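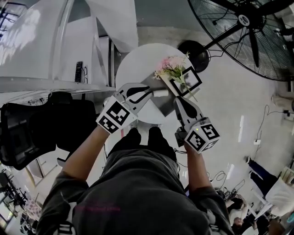
工单 1541:Basto 混合动力车停放后不能进入 READY 状态

提交日期:2018-12-29
提交人:Viola De Luca
车型:Avutis Basto 混合动力,两厢,自动尾门
受理方:Morelli 售后技术支持(在线)
优先级:普通,后来改为高
状态:已关闭
附注:中文不是我的母语。如果某个零件的名字我写得不对,请直接改正,我会在后面的记录里用正确的名字。

一、问题描述(车主填写)

您好。我的车停放一段时间以后,踩住制动踏板再按启动按钮,仪表亮一下,然后变暗,READY 灯不亮。继电器在后备箱方向发出很快的"嗒嗒"声。中控屏幕有时候完全黑,有时候显示品牌标志以后重新开始,像电脑一样反复重启。

这个情况已经发生三次。第一次我以为是我没有关好阅读灯。第二次是在停了两个晚上以后,阅读灯我检查过,是关的。第三次只停了一个晚上,所以我决定写这个工单。

每一次我都用搭电的方法让车恢复。搭上以后,READY 灯马上亮,车行驶完全正常,油耗也没有变化。行驶的时候没有任何故障灯。

十二伏的辅助蓄电池是新的,牌子是 Gresard,三个月前在一家修理铺换的,价格是 900 元,包括安装。从换电池到现在,车每天都开,单程路不长,周末开得远一点。

我已经自己做过的事情:

把车里所有的灯改成关闭,不用"随车门"这一档。
把手机充电线和导航仪从点烟器上拔下来。
把智能钥匙放在楼上,离车很远。
重新拧紧蓄电池负极的夹子。它本来也不松。

做完这些以后,第三次故障还是发生了。

我想请问:这是高压电池的问题吗?我在论坛上看到有人说混合动力车"没电"就要换大电池,费用很高,我有一点担心。

二、技术支持第一次答复

De Luca 女士,您好。

按您的描述,高压电池的可能性不大。Basto 进入 READY 之前,要先由十二伏辅助蓄电池给各个控制单元供电,然后控制单元才会吸合高压继电器。辅助蓄电池电压不足,继电器吸合不住,就会有您听到的连续响声。高压电池里有再多的电,这时也用不上。

搭电后立刻恢复、行驶中没有故障灯,也符合辅助蓄电池亏电的情况。

请您先提供以下信息:

一、车辆锁好并静置一晚以后,辅助蓄电池两端的电压。请在开车门之前测,如果做不到,请注明。
二、进入 READY 以后,同一位置的电压。
三、是否加装过行车记录仪、报警器、氛围灯等设备。
四、车上是否有人为接在保险丝盒里的电线。

请不要用 Basto 去给别的燃油车搭电,也请不要在搭电时触碰橙色电缆。

Morelli 售后技术支持

三、车主回复:电压数据

谢谢这么快的答复,也谢谢您解释高压电池的事情,我放心多了。

我向邻居借了一个万用表。我需要先说明一个困难:Basto 的辅助蓄电池在后备箱右侧的盖板下面,不打开尾门就测不到。一打开尾门,车就醒来,灯也亮,数字不准。所以我在前机舱的搭电端子上测。机舱盖我在前一天晚上就打开了一点,没有锁到底,然后再锁车。早上我只需要抬起机舱盖,车门和尾门都没有动。我不知道这样做会不会影响结果,请您判断。

晚上锁车以前:12.5 伏。
早上,车门没有开:11.6 伏。
进入 READY 以后(这一次还能启动):14.2 伏。
行驶半个小时以后熄火,等十分钟:12.7 伏。

关于加装的设备:有一个行车记录仪,是我买车以后自己装的,接在前面的点烟器里,不是接在保险丝盒里。熄火以后它的屏幕会关。没有报警器,没有氛围灯。

保险丝盒我打开看了,没有看到多出来的电线。但是我不是专业的人,我只能说"没有看到"。

四、技术支持第二次答复

数据很清楚,谢谢。

READY 之后有 14.2 伏,说明直流转换器在给辅助蓄电池充电,这一部分先放下。一个晚上从 12.5 伏降到 11.6 伏,对一块健康的蓄电池来说太快了。剩下两种可能:

甲,蓄电池本身存不住电。
乙,车辆锁好以后仍然有设备在用电,就是平常说的"漏电",准确的说法是静态电流过大。

新的蓄电池也会有质量问题,所以请先排除甲。做法是:晚上停车后断开蓄电池负极,静置一晚,早上不接回去,直接在蓄电池两端测电压。如果电压基本不变,蓄电池可以认为没有问题,我们就去查乙。

注意事项:断开负极以后,尾门不能用电动方式打开。请在断开之前把尾门保持在打开状态,或者先确认您会用后备箱里面的机械拉手。车窗的一键升降和收音机的时间需要重新设定,属于正常现象。

另外,机舱盖没有锁到底,会让报警系统认为机舱盖开着。有的车型因此不会完全休眠。下一次测量时,请用螺丝刀的杆把机舱盖锁扣拨到锁紧位置,测完以后记得用拉手松开,然后再关机舱盖。如果忘记松开就用力关,锁扣会变形。

五、车主记录:断开负极的一晚

我按照您的方法做了。尾门我没有保持打开,车停在路边,我不愿意让它开一个晚上。我先练习了机械拉手。它在尾门内侧一个小塑料盖的后面,要从后排座椅爬过去才够得到。我爬了两遍,第二遍比较快。

晚上断开以后等半个小时:12.6 伏。
早上,负极没有接:12.6 伏。

数字没有变化。我用同一个万用表,同一个位置。

接回负极以后,左前车窗不能一键升到顶,我照说明书的步骤,把开关向上拉住不放,等车窗到顶再多拉几秒,就恢复了。其他三个车窗也要各做一遍,说明书里这一点写得不太明显,我第一遍只做了左前。

收音机的电台没有丢。时间丢了。

我的理解是:Gresard 蓄电池没有问题,问题是乙。请您确认。我也想问,反复这样亏电,对新的蓄电池有没有损害?

六、技术支持第三次答复

您的理解正确,现在查静态电流。

关于损害:铅酸类蓄电池每深度亏电一次,容量都会受一些影响。在找到原因以前,如果您打算两天以上不用车,请断开负极。工单优先级已改为高。

测静态电流需要把万用表串联在负极线路里。请务必看完以下步骤再动手:

一、万用表红表笔插到大电流插孔,档位选直流电流的最大档。
二、打开尾门,用螺丝刀把尾门锁扣拨到锁紧位置,让车认为尾门已经关好。
三、关好所有车门。用遥控钥匙锁车,然后把钥匙拿到离车足够远的地方。
四、在负极夹子和负极桩头之间,先用一根带夹子的导线并联连接,再松开负极夹子。导线保证供电不断,控制单元不会重新醒来。
五、把万用表也接上,两端分别接负极夹子和负极桩头,最后取下那根导线。这时全部电流经过万用表。
六、等待。车上的控制单元会一个接一个进入休眠,数字会一级一级往下降。请等到数字不再变化,至少半个小时。
七、测量期间不要开车门,不要按启动按钮,不要按尾门按钮。启动时的电流会烧断万用表的保险丝。

正常的 Basto 休眠以后,应该只有几十毫安。

七、车主记录:第一次测静态电流(失败)

这一次没有得到有用的数据,但是我还是写下来,也许对别的车主有帮助。

我把表笔插在错误的插孔里。我的邻居的万用表有三个插孔,测电压的那个和测小电流的那个是同一个,大电流是单独一个。接上以后,万用表显示了一下就变成零。我以为车的电流是零,很高兴。然后我看到车里的灯也都不亮,才明白万用表里面的保险丝断了。

我给邻居买了新的保险丝,并且道歉。他说这个表以前也断过。

还有一个错误:第四步里的并联导线,我用的那一根两头的夹子太小,夹不住负极桩头,滑下来一次。滑下来的时候车断电,重新接上以后报警器响了。时间是晚上九点多,我立刻用钥匙解除了。第二天我买了夹子更大的导线。

八、车主记录:第二次测静态电流

这一次成功了。大电流插孔,大夹子,尾门锁扣用螺丝刀拨到锁紧位置。钥匙放在楼上的厨房。

刚锁车:四安多,很快开始下降。
几分钟以后:两安不到。
一刻钟以后:486 毫安。
半个小时以后:486 毫安。
一个小时以后:486 毫安,没有再变化。

最后的数字非常稳定。按您说的几十毫安,它大了很多倍。我用计算器算了一下,这样一个晚上要用掉好几个安时,和早上看到的电压能对得上。

我还注意到一件事,不知道重要不重要:中控台上的换挡显示灯是完全灭的,仪表是灭的,但是车内后视镜上方的那个小红灯,它闪的节奏和我记忆里不一样。我记忆里锁车以后它隔几秒闪一次,现在它闪得快。我没有录像,只是印象。

九、技术支持第四次答复

这个数据很有用,红灯的观察也有用。防盗指示灯闪得快,通常表示车辆处于"已锁车但有一处未关好"的等待状态。我们下面用拔保险丝的方法找线路。

Basto 有两个保险丝盒。前机舱里的是 1 号盒,仪表板左侧下方的是 2 号盒。要够到 2 号盒必须开驾驶席车门,所以请在测量之前,先打开驾驶席车门,把车门锁扣同样用螺丝刀拨到锁紧位置,拆下 2 号盒的盖子,再锁车、等待休眠。这样您可以从开着的车门伸手拔保险丝,车会认为门是关着的。

请从 2 号盒开始,一次拔一个,看万用表,记录数字有没有下降,再插回去。插回去的时候,有些控制单元会被唤醒,数字会暂时升高,请等它回到 486 毫安再拔下一个。这个过程慢,请有耐心。

请不要拔任何与橙色电缆相连的部件,也不要碰高压维修开关。

十、车主记录:拔保险丝

我请邻居一起做。他在车后看万用表,我在车前拔保险丝,我们用手机通话,车不长,但是隔着玻璃和座椅听不清楚。

保险丝的名称我照盒盖上的图抄写,图是英文缩写,我在旁边写了我理解的意思。

收音机、中控屏幕:没有变化。
点烟器(前):没有变化。行车记录仪接在这里,所以可以排除它。
空调面板:没有变化。
座椅加热:没有变化。
诊断接口:没有变化。
车内灯:下降很少,几毫安。插回去以后又回来。
左侧车门:没有变化。
右侧车门:没有变化。
车身控制,一路:数字升高,然后报警器响。我不敢再试。
尾门:下降到三十多毫安。

拔下尾门这一个的时候,邻居在电话里说"掉了",我以为他说手机掉了。我们又重复做了三遍,每一遍都一样:拔下来,等一会儿,三十多毫安;插回去,先升高,然后回到 486 毫安。

拔下尾门保险丝以后,后视镜上方的红灯也变慢了。我请邻居也看了,他同意。

今天做到这里。我把尾门保险丝留在外面,车锁好。如果明天早上电压正常,我想这可以作为证明。

十一、车主记录:第二天早上

早上的电压:12.5 伏。和晚上锁车以前一样。

车立刻进入 READY。尾门当然不能用按钮打开,我买的东西放在后排座位上。

我的问题:

第一,尾门是哪一个零件有毛病?电机,还是锁,还是控制单元?
第二,这个零件在不在保修范围内?我的车还在整车保修期,但是蓄电池不是在 Morelli 换的,我担心这会影响保修。
第三,在修好以前,我能不能一直不插这个保险丝开车?

十二、技术支持第五次答复

逐条回答。

第一,从现象看,最可疑的是尾门锁里的微动开关。它告诉车身控制单元尾门是开还是关。如果它接触不良,车身控制单元会认为尾门没有关好,就让尾门控制单元保持工作,等待关门指令,同时整个车身网络也不能完全休眠。仪表上没有"尾门未关"的提示,是由于 Basto 的提示灯用的是锁里另一个开关。两个开关说法不一致,车就停在一个中间状态。

但是您测量时尾门是打开的,锁扣是用螺丝刀拨的,这和真实关门并不完全相同。我们需要确认故障在真实关门时也存在。您之前几次早上不能启动,尾门都是正常关着的,间接支持这个判断。到店以后技师会用诊断仪读两个开关的状态。

第二,在别处更换同规格的辅助蓄电池,不影响尾门锁的保修。请带上更换蓄电池的收据,技师需要核对规格。

第三,可以短期这样行驶。尾门的保险丝同时给后雨刮供电,所以后雨刮也不能用,下雨时请注意。如果尾门处于未完全吸合的状态,请不要行驶。

已为您预约 Morelli 服务站,请带上这个工单号。

十三、到店记录(由服务站技师填写,车主转录)

下面是服务站给我的单子,手写的,我照着打字。有两个字看不清,我打电话问过以后才写上。

车辆进店,里程正常,外观无异常。
尾门保险丝由车主拔下,装回。
诊断仪读取车身控制单元:有一条历史记录,尾门锁开关信号不一致。无当前故障码。
关闭尾门,诊断仪显示:主开关"关",副开关"开"。
用手向下压尾门,副开关变为"关"。松手,变回"开"。
检查尾门锁钩与锁扣位置:锁扣偏高,固定螺栓有移动过的痕迹。
调整锁扣位置后,副开关时而"关",时而"开",不稳定。
拆下尾门锁,插头内有少量水迹和绿色氧化物。
结论:尾门锁总成内部开关不良,需更换。插头清洁。锁扣位置重新调整。
配件订货。

十四、车主补充

技师问我,尾门有没有被撞过,或者有没有关门时夹到东西。我想了一下,秋天的时候我运过一个书架,尾门没有关严,我用绳子绑着开回家。后来我用了很大的力气关尾门。我当时没有想到会有影响。技师说锁扣移动有可能是这样来的,但是插头里的水跟书架没有关系,要看密封条。

他检查了密封条,在左上角找到一处压扁的地方。密封条不在这一次的保修单里,我自己付了钱。价格不高。

配件要等。等配件的时候,我继续不插保险丝。服务站在保险丝盒的盖子里面贴了一张纸条,写着"尾门保险丝已取下,待修",我觉得这个做法很好,否则再过几天我自己也会忘记。

十五、技术支持第六次答复(配件等待期间)

服务站的记录已收到,并入本工单。

请您在配件到货之前做一件事:找一天晚上用智能充电器把 Gresard 蓄电池充满。它经历过多次亏电,车上的转换器在短途行驶中不一定能把它完全充满。充电器请选与蓄电池类型对应的模式,Basto 的辅助蓄电池在车厢内,必须使用带排气管的类型,请顺便确认排气管接好了。

十六、车主记录:排气管

我看了蓄电池旁边。排气管在那里,但是没有接在蓄电池上,它垂在旁边的塑料槽里。我不确定是修理铺换电池的时候没有接,还是我自己断负极的时候碰掉的。我记得我没有碰它,可是我不能保证。

蓄电池侧面有两个小孔,一个用塞子堵住,一个是空的。我把管子接在空的那个孔上,用手轻轻拉,不会掉。请告诉我这样对不对。

充电用了一个晚上。充电器早上显示绿灯。拔下充电器,等了几个小时,电压是 12.8 伏。

十七、技术支持第七次答复

接法正确。一个孔堵住,一个孔接管,管的另一端通到车外。

没有接排气管属于安装疏漏,建议您告知那家修理铺。它与本次静态电流问题无关,但是不应该那样使用。

十八、更换以后的测量

尾门锁总成到货,在二月更换。同一天换了密封条。尾门保险丝装回去,纸条我撕下来了。

服务站当场测了静态电流,用的是钳形表,结果是三十多毫安。我回家以后也用邻居的万用表测了一遍,方法和以前一样,不同的是尾门锁扣用螺丝刀拨进去的时候,声音比旧的清脆。

刚锁车:四安多。
几分钟以后:一安左右。
一刻钟以后:三十四毫安。
一个小时以后:三十四毫安。

然后我正常关好尾门,停了两个晚上没有开。第三天早上,在前机舱端子测的电压是 12.6 伏。READY 灯马上亮,没有继电器的响声,中控屏幕没有重启。

红灯的节奏也恢复了,隔几秒闪一次。

十九、仍然存在的小问题

尾门自动关闭的时候,最后一段的声音比以前大一点。我在家里试了很多遍,每一遍都能关好。技师说新的密封条比较硬,过几个星期会好。如果没有好,我会另外开一个工单,不写在这里。

左前车窗又忘记了一键升降,大概是换锁的时候断过电。我知道怎样设定,已经做好。

二十、关闭前的确认

技术支持:De Luca 女士,请确认以下内容,确认后工单关闭。

故障现象:停放后辅助蓄电池亏电,不能进入 READY。
原因:尾门锁总成内副开关不良,尾门控制单元不能休眠,静态电流 486 毫安。
处理:更换尾门锁总成(保修),调整锁扣,清洁插头,更换尾门密封条(自费),接回蓄电池排气管,辅助蓄电池充满。
结果:静态电流正常,停放两晚后启动正常。

车主:我确认。只有一处请改正:密封条我写过"左上角",服务站的账单上写的是"右上角"。我又去看了,从车后面站着看是左边,从驾驶席的方向说是右边……不对,我重新想了一遍,驾驶席的方向和站在车后面看是同一个方向,都是左边。账单写错了。请以"左上角"为准。

技术支持:已按左上角登记,并通知服务站更正账单。

车主:谢谢。修理铺那边我也打过电话,他们请我下次路过的时候让他们再看一眼蓄电池的固定架。

工单 1541 已关闭。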